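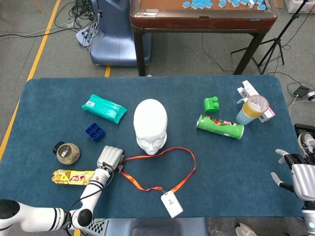 Jasper Declercq would like it known that he was against buying two of them. One, he told the budget meeting in November, would be plenty, and the money saved could go on a decent kettle. He has since signed off the order for both, and has asked that his remarks about the kettle be kept in the record.

**Tosmont publishes its equipment plan for handling robots, including the dull bits**

Sullthorpe, 2/19/19

Tosmont, the returns and repacking firm, has today published the full buying plan for the two-armed handling stations it intends to run at its Sullthorpe site. The plan covers two stations, three years of running costs and one long appendix about floor tape, which the company believes to be the most useful part.

Tosmont handles goods that other people have sent back. These arrive in no order and in no particular shape. A tube of crisps may turn up alongside a packet of wipes, a roll of tape, a sweet, a cup and something with a face. The company has spent a good deal of time being shown robots that can pick up a cardboard cube, and has admired them all. It does not receive many cardboard cubes.

For that reason the plan begins with the table. Suppliers wishing to quote were asked to work with a mixed spread of ordinary things laid out on a felt mat: items that roll, items that crinkle, a lanyard with a badge holder on the end, and a mannequin head. The lanyard is in the plan by name. Any salesman who says his hand can pick up anything is invited to start there.

**What the money is for**

Buyers new to this sort of kit tend to look at the price of the arm and stop reading. Tosmont did precisely that on its first draft, and the finance office sent it back with a single question mark. The published version lists everything the firm had left out:

- hands, which are quoted separately from arms, much as wheels might be from a car
- spare fingers
- cables, and somewhere to put the cables
- mats, in felt, replaced when they go bald
- tripods, clamps and power strips, always one fewer than needed
- floor marking
- staff hours for putting things back on the table

The last line is the largest surprise in the budget. The trial programme allows for 1,414 separate picks before either station is accepted, and each one ends with an object in a place where somebody must go and fetch it. Tosmont has costed this as real work at real wages. It recommends that other firms do likewise before the fetching falls to whoever is standing nearest.

**Who got the order**

Two suppliers reached the final round. Zeman offered the lower purchase price and a yearly service charge. Zetard asked for more at the start and included three years of repairs, with hands covered on the same terms as arms. Once everything had been added up the gap between them was small enough to argue over, and it was argued over. The order has gone to Zetard.

The company wishes to thank Zeman for a courteous and thorough bid, and for the biscuits.

"We chose the quote we could understand on the second reading," said Declercq. "The other one needed a third, and I had a train to catch. I'd still rather have had one station and seen how we got on. But if the only one breaks, you own a very expensive coat stand, and I was told this several times by several people until I agreed."

**Timing and floor space**

Both stations will go into the carpeted room at Sullthorpe. The plan sets aside a taped area for each, with room to walk behind the seat and room for the arms to reach past the edge of the table. The first drawing had no room for either. It also had a door opening into a tripod.

Payment will be made in three parts: on order, on delivery and on acceptance. Tosmont has kept the last part large. Zetard described this as unusual and then agreed to it.

No jobs are being cut to pay for the stations. The repacking team has been asked to choose the objects used in the acceptance picks, and has taken to the task with more spite than management had expected. Their list is attached to the plan as Appendix B. Zetard has seen it and has asked for clarification on two items.

**Getting a copy**

The plan is free to any firm thinking of buying similar equipment, and comes as a spreadsheet with the sums left in so that they can be checked. Prices have been taken out at the suppliers' request. The floor tape appendix is complete.

Requests should go to the Tosmont press desk at Sullthorpe, marked "equipment plan". Visits can be arranged once the stations have been accepted. The kettle has been deferred to the next budget.

Ends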